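Skiseck folding trial - progress report to Drenbridge
2020-01-27

Hi all,

We're now past the halfway mark on the grant, so here's where the money and the hours have gone since the December update. Short version: the recording side is going well, the folding cell is slower than I promised, and the crew have opinions (good ones, mostly!).

The recording sessions are done sitting down, one person and one item at a time, with the Skatik trackers strapped on at the wrist. We began with towels and flat sheets and have moved on to the awkward stuff - chunky knits, throws, anything that slumps when you pick it up. Each session is capped at 30 minutes and it's all paid at the normal hourly rate, which was the first thing everyone asked.

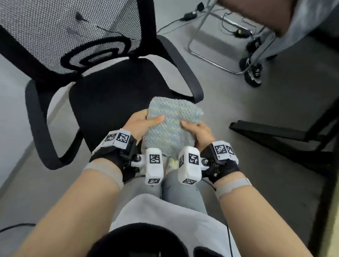 Recording session: handling a thick knit with a tracker on each wrist.

We've got 1,000 usable recordings in the bank, and 48 more that need relabelling before Võ will take them for training. Võ's people have been great about turning things around, though I'd like us to agree on one naming system before we go any further. I've lost whole afternoons to that spreadsheet.

On the floor, the cell is handling towels on the day shift and that's it for now. Knits still go to the hand tables and I don't see that changing this quarter. What has changed is who does what. We've moved 2 people off towel folding and onto sorting and repairs, both by choice, and both on the same classification and pay. A few of the others have said they miss the towels, believe it or not, as it was the easy part of the day and a chance for a yarn. With the simple work gone, the hand tables get the fiddly items back to back and people are more tired by knock-off. I've started rotating everyone through sorting to break it up, and I'll let you know how that goes.

The straps got some grumbles too, so I've ordered softer ones out of the consumables line.

Still to come: the relabelling, a second round on knits, and a proper sit-down with the night crew, who've heard most of this second-hand. I'd also like to shift what's left of the travel budget into paid session time, if you're happy with that. Could you let me know before the next claim goes in?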